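Section 6. Fitting the fingers and setting up the wrist camera

If you have come straight from Section 5, the arm is clamped to its bench, the elbow cable is tied back, and you have a hand with no fingers on it. Take a break before you start if you need one. This section has small screws in it, and small screws go much better with a cup of coffee inside you and a clear hour ahead.

The instructions cover the Grirkeck arm built from the Borham hand kit, either at home or on one of the benches at the Rastthorpe shared workshop. Builders at Rastthorpe can borrow the hex drivers from the wall rack. At home you will want your own set, and please don't be tempted by the worn one at the bottom of the kitchen drawer (I was, and I spent an evening drilling out a screw head).

What you need

The two printed fingers, left and right
4 finger screws, in the small bag marked F
The Jitaru wrist camera and its short cable
The camera bracket and its thumbscrew
A 2 mm hex driver
A strip of ordinary copy paper
A soft cloth

6.1 Fitting the fingers

1. Switch the arm off at the wall and unplug the motor supply. The hand motor holds its position as long as it has power, and it is a good deal stronger than it looks.

2. Turn the hand so that both slides face you. Push them together with your thumbs until they stop. They should move with a steady, slightly greasy drag. If one of them sticks, go back to 5.7 and loosen the rail screws by a quarter turn before you do anything else.

3. Lay the fingers on the bench with the flat inner faces toward each other. The curved sides go outward. They are mirror images, so it is quite possible to put them on the wrong way around, and you will know right away that you have, as the tips will stand apart like a pair of tongs.

4. Set the left finger on its slide and start both screws by hand. Don't tighten them yet. Do the same on the right.

5. Slip the strip of paper between the inner faces and push the slides together again. Hold everything closed with one hand while you snug the screws with the other, going back and forth between the two fingers a little at a time.

6. Pull the paper out. It should come with a light tug and leave the fingers standing parallel, with a thin, even gap from the tips down.

Note: A sliver of light between closed fingers is what you are after at this stage. The software takes up the last bit of travel when it closes on something. Builders often keep tightening until the gap disappears, and then the motor runs warm all day pushing plastic against plastic.

Caution: Keep your own fingers out of the hand whenever the supply is plugged in. This goes for helpers too, and doubly so for small ones who have wandered over to see what you are making.

6.2 Mounting the camera

1. Slide the bracket onto the wrist plate from the side with the notch. It will only go on one way.

2. Seat the camera with its cable pointing back toward the elbow, and turn the thumbscrew until it is just finger tight.

3. Run the cable through the two clips on the forearm. Leave a loose loop at the wrist big enough to get two fingers through. Without the loop, the first full wrist turn will pull the plug out of the camera, or worse, pull the socket off its board.

4. Wipe the lens with the soft cloth. However careful you have been, there will be a thumbprint on it.

5. Plug in the camera only, leave the motor supply off, and open the View page in the control program.

6. Tilt the bracket until the fingertips come up into the lower half of the view and the gap between them sits close to the middle from left to right. The wide part of the fingers will run off the bottom, and that is fine. What you want is plenty of open space past the tips, so the arm gets a good long look at whatever it is reaching for.

7. Tighten the thumbscrew firmly and check the view once more. It nearly always moves a little on the last turn. If it does, back off, aim slightly to the other side, and try again.

6.3 Setting the exposure

White things are hard work for this camera. If you plan to have your arm help in a kitchen or a laundry corner, you will be pointing it at white plastic and painted metal a great deal of the time, and the automatic setting tends to get fretful and pump up and down as the arm moves. Fixing the exposure by hand takes only a few minutes and saves you a lot of head scratching later on.

1. On the View page, open the Light tab and turn Auto off.

2. Set Exposure to 50 and leave Gain at the lowest mark.

3. With the motor supply still off, swing the arm by hand until it is looking at the palest thing it will have to deal with.

4. Raise or lower Exposure a few steps at a time. Stop when the white reads as a very light gray and you can still make out seams and edges in it.

5. Now look at the fingers. They should be dark, and you should still be able to see soft gray highlights along the curves. If they have gone to a flat black shape, come up a step or two.

6. Press Keep. The program stores the numbers with the arm's name, so if you build a second arm you will have to go through this again for that one.

Note: Do this in the light you will be working in. A setting made beside a window in the morning will be much too dark by suppertime.

6.4 Checking the view against real things

Before you teach the arm any reach at all, bring the hand up to a few real objects and save a still of each. Go slowly, with the speed slider on its lowest setting and one hand resting near the stop button. Try at least one surface with nothing much on it and at least one appliance front, and keep the stills in the folder with your settings. Wrist camera views, fingers closed or nearly so:
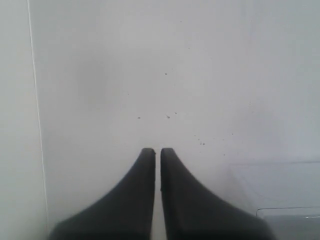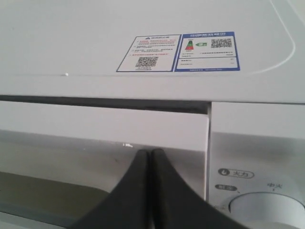
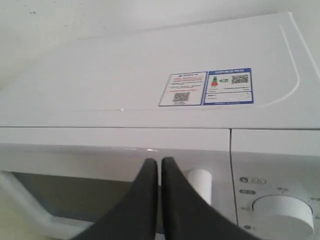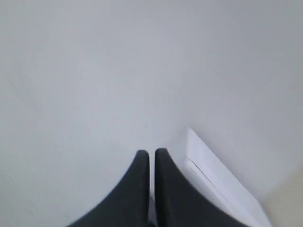
When you go through your own stills, look at the fingertips first. They should sit in the same place in every one, whatever is behind them. If they wander from still to still, the bracket is creeping and needs another go with the thumbscrew. Next, check that the gap stays near the middle. A gap that leans to one side usually means a finger has been screwed down slightly crooked, and you will have to go back to 6.1, step 5, I'm sorry to say.

Last, look for edges. Pale things on pale surfaces are where most first reaches go wrong. If you can't find the near edge of something in the still, the program won't find it either, and you should come down a few steps on Exposure or move a lamp off to one side so that the edge picks up a bit of shade.

6.5 Saving the closed position

1. Clear the space in front of the hand and plug in the motor supply.

2. On the Hand page, press Close. The fingers will come together slowly and stop.

3. Read the number in the Position box. On our own build it settles at 113. Yours may well be a little higher or lower, depending on how your slides were printed, and that is nothing to worry about so long as it comes back to the same number each time.

4. Press Open, then Close again, and compare. Repeat this until you are satisfied that it is steady.

5. Press Set As Closed.

Caution: If the number climbs a little with every closing, stop and unplug the supply. A finger screw is working loose. Running on will chew up the slot in the slide, and a new slide means taking the whole hand apart.

6.6 If something isn't right

The view is upside down. The camera has been seated with its cable toward the fingers. Take it out and turn it around, or tick Flip on the View page if you have already tied the cable down and can't bear to undo it.

The view freezes when the wrist turns. The loop in 6.2, step 3, is too small. Let out more cable from the forearm clips.

The fingers close but the tips cross. One finger is sitting high on its slide. Loosen both of its screws, press it down hard against the shoulder, and tighten again with the paper in place.

The hand buzzes when closed. The closed position has been set too tight. Open the hand a hair using the arrow keys and press Set As Closed again.

The picture is grainy. Gain has crept up. Put it back to the lowest mark and add a lamp.

Once the closed position is stored, unplug the supply and go over the 4 finger screws one last time with the driver. They like to settle after the first few closings, and a small nip now will hold them for months. Leave the driver somewhere handy, as you will want it again for the wrist stop at the start of Section 7.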